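Henham Household List
Subject: Re: Putting away fleece stockings: basket, box or bag?
January, 9.40 pm

Hello all

I meant to reply to this when it first came round, but I had not put ours away at that point and thought I had better do it before giving advice. The original message is quoted further down for those who get the list in separate emails. I am a basket person, with some reservations.
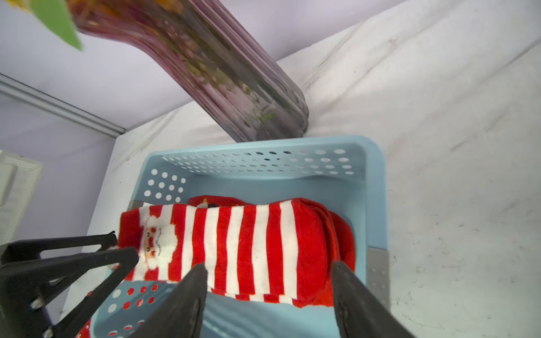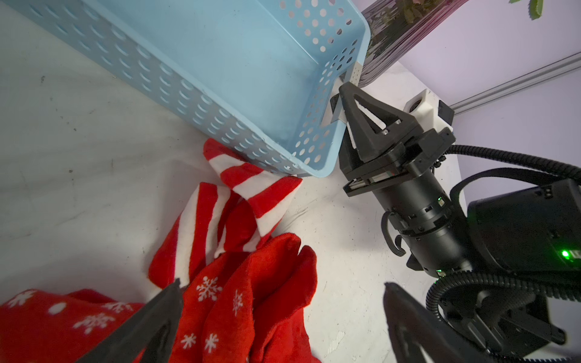
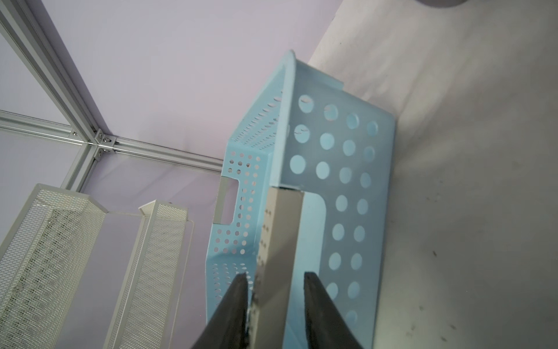

The light blue basket, with the stockings inside it in the first and next to it in the second.

Henham Household List, Vol. 23, Issue 121

> I have a heap of Christmas stockings in fleece and the plushy
> sort of fabric, some with knitted faces and beards on. Every
> year they come out of the loft in a vacuum bag, flat as a
> kipper, and it takes until Christmas Eve for the beards to
> look like beards again. I would rather not do that this year.
>
> The choices as I see them are an ordinary lidded box, a
> cotton bag, or one of those plastic baskets with holes all
> over. The box is easiest to stack but I have had things come
> out of a lidded box smelling of loft. The basket I like, but I
> worry about dust getting in at the holes, and about fluff
> catching on the edges.
>
> Also, does anybody wash theirs before they go away? Mine have
> had satsumas in them and one had a chocolate coin left in the
> toe. And do you roll them, fold them or lay them flat?
>
> We have a shelf in the landing cupboard 50 cm deep, if that
> affects the answer.

Taking the questions in a different order.

Washing

I wash any that have had food loose in them, and leave the rest. Fleece comes up perfectly well on a cool wash with a small amount of liquid. Powder tends to stay in the pile and you find it as white dust the following December. Turn them inside out first, and put anything with a face on it in a pillowcase with the end tied. I don't let ours near the tumble dryer. The one time I did, the white trim went hard at the tips and never came back.

Chocolate in the toe needs doing before the wash. Turn the toe right out, scrape off what will come off with the back of a knife, then dab with cold water and washing-up liquid. If it has been there since Christmas morning it will have got into the seam, and an old toothbrush is the only thing I have found that gets along the stitching. Do not use hot water on it first. I have done that too.

Red and white together is the other worry. Our striped ones are from a Kidow multipack and have never run, but I had a plush one from a market stall that turned a whole load of flannels pink. If you don't know where it came from, wet a white cloth, press it against the red for a minute on the inside and look at the cloth. Any colour on it at all and I would wash that one by hand, by itself, and dry it hanging from the cuff so that the drips run away from the white parts.

Make sure they are properly dry before they go anywhere. The outside of fleece feels dry long before the seams do. I give them a night on the airer and then another day lying about, and the toes are what I feel last.

Rolling, folding or flat

Flat for anything with a face, if there is room. A Santa with a fluffy beard should go face up and on top, with nothing over him. I used to fold ours at the ankle to save space, and the crease went through the fabric right beside the beard and pulled the stitching. Stripes don't matter so much, and neither do the printed snowflake ones, which can be folded once or even stuffed in loose at the bottom. A print on fleece doesn't hold a crease the way a plain cotton does.

I tried rolling, and went off it. You can get more in, but the cuffs end up as the outside of the roll and get all the rubbing, and the long pile on a cuff is the first part to look tired. If you do roll, start from the cuff and finish at the toe.

The order I use now is snowflake ones at the bottom, then stripes, then anything with a knitted or stuck-on bit. Last year I put them in as they came to hand and it made no difference to the fabric, but it did mean the ones I most wanted were underneath.

If the basket is a bit short for them, let the cuff or the toe curl up against the end wall. A thick cuff will take a curl for months without minding.

Basket, box or bag

The thing to look at in a basket is the floor. Some have holes in the bottom as well as the sides, and some have a lattice, which leaves a pattern on plush. A smooth floor is what you want. The sides can have as many holes as they like. Ours has the small round ones at the end and bigger ones along the side, and I have not found that the size matters for fleece. It would for anything with tassels or bobbles, which work their way through the big holes and then get caught when the basket is pulled off the shelf. I would put those in a bag first and the bag in the basket.

On fluff catching – run a finger round the inside of a few holes before you buy. The cheaper mouldings have a little ridge left on them, and that is what pulls threads. It can be taken off with a nail file. A Mutero basket I had before was bad for this and I did the whole of one side with an emery board while watching the television. It was fine after that and is now in the shed with the plant pots in it.

A proper rim is also worth having. A thick flat lip gives you something to tie a cover to, and gives you something to hold when the handle opening is facing the wall. Cut-out handles are all very well at the front, but on a high shelf you tend to get hold of whichever bit of the edge you can reach.

As for dust, it does get in. I lay an old pillowcase over the top and tuck it down inside the walls, so it covers the stockings and also stands between them and the holes. One pillowcase does for a basket of ordinary size. Tissue paper looks nicer but slides about and tears. If your cupboard is a dusty one I would line the whole basket with a sheet of cotton first and fold the ends over, as if you were wrapping bread.

I agree about the smell in lidded boxes. In my experience it is less to do with the box and more to do with putting things in slightly damp and shutting the lid on them. But a basket is more forgiving if you have misjudged it, and that has settled it for me. The exception is if you have moths. Fleece itself doesn't interest them much, but a knitted face may have wool in it, and then I would use a box with a good lid, or a zipped bag, and put up with the smell.

Cotton bags on their own are all right but they slump, and somebody will put something heavy on top. Ours went under the spare duvet and came out no better than your vacuum bag.

The vacuum bag

Definitely stop using it. If the beards are flattened now, hang the stockings in the bathroom while someone has a bath, then tease the pile up with your fingers or a wide comb. A pet brush is too sharp and pulls out tufts. Don't iron them, even through a cloth. Do it now, before they go away, so that they spend the year in the right shape.

The shelf

With 50 cm of depth you have plenty of choice, but measure the basket at the rim and not at the base. Most of them taper, and the size on the label is quite often the base. I had one that fitted beautifully on paper and stood out past the cupboard door by the width of its own lip. I would allow 5 cm clear at the front as well, so that the door can close on a sleeve or a cuff that has flopped over.

Before loading it I tip the basket on its side and wipe it out with a damp cloth, and then leave it tilted so that the water doesn't sit in the corners. The holes are tedious. A cotton bud if you are particular, otherwise the shower head. Grey smudges round the holes will generally come off with bicarbonate of soda on a cloth, though real scuffs won't, and they do no harm.

Labels

I tie a luggage label to the handle and write on it what is inside and anything that wants mending before next time. Sticky labels don't hold on a perforated side. The Fikre ones with the string already in are good, and they take pencil, so you can rub them out and use them again. Ours currently says "loop on striped one coming away", which I should have dealt with before it went in, but the red thread had run out.

One question of my own while I am writing. Has anyone replaced the hanging loop on a plush stocking, and if so, what did you use? The original is a thin ribbon sewn only into the top of the seam, and it won't take the weight of anything more than a couple of satsumas. I was thinking of cotton tape, taken a good way down inside the cuff and stitched in a square, but I am not sure whether the stitching will show through on the front or sink into the pile. If you have done it by machine I would like to know which foot you used as well.

Replies to the list please, as I think others have the same sort.

--
Henham Household List
To change to the digest, send a blank message with DIGEST as the subject.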